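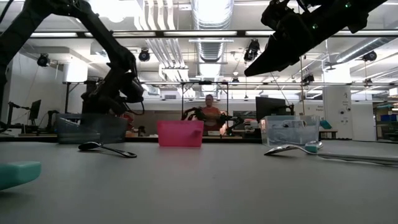
Sorting cell, notebook entry, 11/07/2026

Morning started with the right arm sulking again. It homes fine, the green lights come on, and then about one go in every few it closes the gripper a touch late, so whatever it was reaching for gets nudged along the table and it shuts on nothing. Farzad reckoned backlash in the wrist. I reckoned the finger screws, mostly as they're the cheapest thing to be wrong, and I wanted my tea.

Took the fingers off. Two of the screws on the inner one were barely holding, and the pad had a shiny patch worn into it near the tip. Cleaned the lot, new pad, threadlock on the screws (the blue one, PLEASE, the red one is why we had to drill out the last set in March). Left gripper looked much better but I did the same there so they start level. Old pads are in the little bag taped inside the cupboard door if anyone wants to see the wear.

Bin layout for the Kourkoulas runs

Three bins across the table: smoky one on the left, pink in the middle, clear on the right. Evanthia wants them kept in that order for the whole batch, so if you wash them put them back the same way round - the notch on the pink one goes to the right. The black spoon goes in front of the smoky bin and the metal spoon in front of the clear one, both with the bowl to the left. Sponge off to the left side. The mint-green bit lives by the clear bin, just behind the bowl of the metal spoon, and yes it does roll if you lean on the table!

Metal spoon is the awkward customer. It's shiny, so the overhead lights bounce off it and the pose estimate wanders depending on where you put it. I turned the exposure down one notch and it settled a fair bit. Haven't touched the settings for anything else. There's also the thin cable lying alongside it on that side, which wants clipping under the table edge before a long run. I've asked Halyna whether we've any of the stick-on clips left or whether they all went to the Stulwood bench.

Calibration

Redid the table height on both arms after the fingers went back on. Left came in happy first time. Right was out by 8 mm, which explains rather a lot, and I suspect it's been out ever since the gripper was last swapped. Saved the new file as catenum_287 and left the old one where it was in case I've done something daft.

Then 10 slow picks on the black spoon with the right arm, all good. On the metal one I got 7 out of 10. The misses were all at the thin end of the handle, so that's more likely the grasp point than the hardware. Vasiliki said she'd have a look at the offset.

Still to do

Clip that cable.
Get more pads ordered from Wuvamo, we're on the last pair.
Wrist backlash check on the right arm, Farzad's dial gauge is in the second drawer.
Park both arms up out of the way before anyone wipes the table.
Ask Serpil if she still wants the speed limit left on for her lot, I've kept it on for now.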